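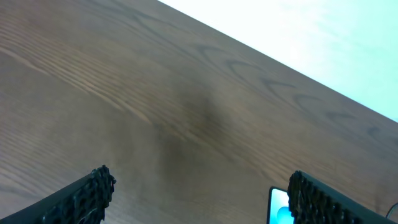 *A wooden tabletop with strong grain markings.*

**Farkdale to turn Chidiac Lane into a street of painted walls and shared tables**

FARKDALE, May 2019. The Farkdale Office of Arts and Public Space has approved plans for a summer program of murals, outdoor dining and evening performances along Chidiac Lane. The program will open in July and will be managed by Budedeo, the cultural agency that submitted the winning proposal.

Chidiac Lane runs between the old produce market and the river steps. It has long been used mainly for deliveries, although several small restaurants have opened there in recent years. Under the approved plan, the lane will be closed to through traffic every evening while the program is running. Deliveries will continue in the mornings, and access for residents and emergency vehicles will be kept at all times.

Eight walls have been set aside for new murals. Seven belong to private owners, each of whom has signed an agreement allowing the finished work to remain in place after the summer. The eighth is the city-owned retaining wall beside the river steps, the largest surface in the program. Artists were asked to respond to the working history of the lane, including the market trade, the former bakery and the boatyard that once stood at its lower end.

The open call drew 557 entries. A selection panel reduced these to 36 and then met with each artist or group before making its final choices. The names of the selected artists will be released once contracts have been signed.

"Chidiac Lane already has good cooks, good neighbors and a great deal of blank brick," said Teemu Ahonen, program director at Budedeo. "We asked the people who work there what would make them stay outside after closing time. Most of them wanted somewhere to sit and something to look at, and the proposal grew from those talks."

**Dining on the lane**

Nine restaurants and food businesses will take part in the dining program. Each will serve a short menu at shared tables placed along the center of the lane, and guests may order from any participating kitchen regardless of where they are seated. Tables will be available without reservation, except on opening night.
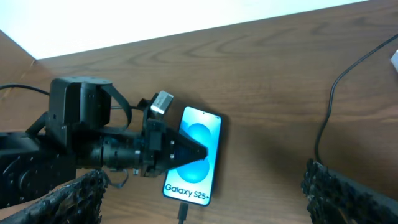 Participating kitchens will keep their own prices and staff. Budedeo will provide table service training, waste collection and a single point of contact for permits. Businesses on the lane that are not part of the dining program may apply for a small display space near the market entrance, free of charge, for up to one week.

Alcohol will be served only at the tables and only by businesses that already hold a license. Service will end at 10 p.m., and the lane will be cleared by 11 p.m.

**Performances and the Oter Room**

The former bakery storeroom, now known as the Oter Room, will reopen as an indoor venue for readings, small concerts and film evenings. The room has a new accessible entrance on the market side. Repairs to the floor and wiring are under way and are due to be finished before the opening.

Outdoor music will be limited to acoustic sets, in line with requests made by residents at two public meetings held over the winter. The Office of Arts and Public Space will measure sound levels during the first two weeks and may change the schedule if necessary.

**Funding**

The program is funded through the city's public space budget, with added support from property owners on Chidiac Lane. Artists will receive a fixed fee, paid in two parts, and will have paint, scaffolding and insurance provided. No fee will be charged to attend any outdoor event. Some evenings in the Oter Room will be ticketed, and all income from those tickets will go to the performers.

**Information for residents and visitors**

A map of the mural sites, the list of participating kitchens and the full performance schedule will be available at the Farkdale public library and at the market information desk. Residents with questions about evening access may speak with program staff at the market information desk during opening hours.

Visitors are encouraged to arrive on foot or by public transit. Bicycle parking will be provided at both ends of the lane, and accessible parking spaces will be reserved beside the market.

**Media contact**

Press Desk, Budedeo
Market Building, Chidiac Lane, Farkdale

Interviews with the program director and visits to the mural sites may be arranged through the Press Desk. Requests for access during painting should be made at least two working days ahead.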